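I've been living with the Zoter hand-held gripper since April, and this is my page for anyone thinking of using it for their own tabletop studies. It's a pair, one for each hand, and you tidy a messy table while it records.
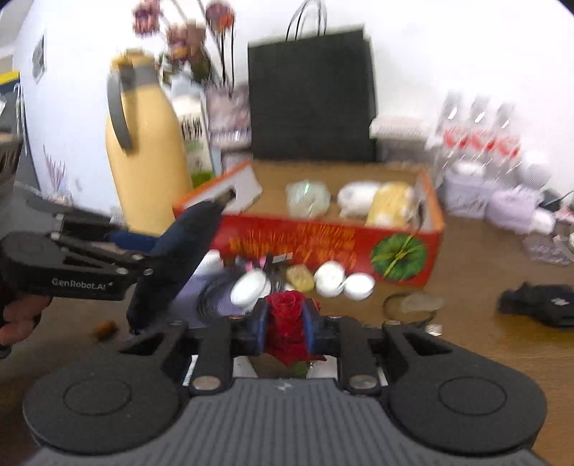
*Red flower pinched between the blue-edged fingertips.*

We used the Clultgate method: 56 tidying runs, 47 of them good enough to train on. Mixed clutter taught our Merka arm far more than neat rows ever did – I was really chuffed with that! Soft things (flowers, plush, cloth) still give it the most bother, so do give them plenty of runs.

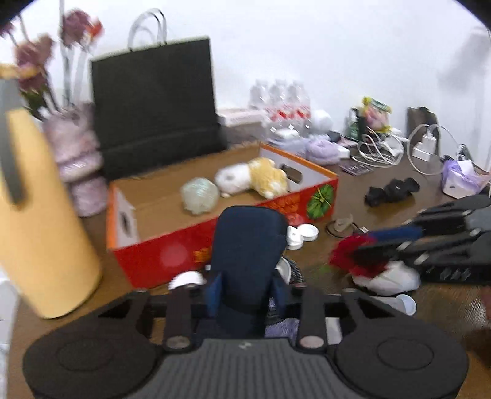
*Navy padded object in the grip, open red box behind.*

The Hashmi data pack has 3,000 short clips and comes with the pair. Please run 100 practice grasps before you record anything – my early ones were awful.

Page updated 2018-11-05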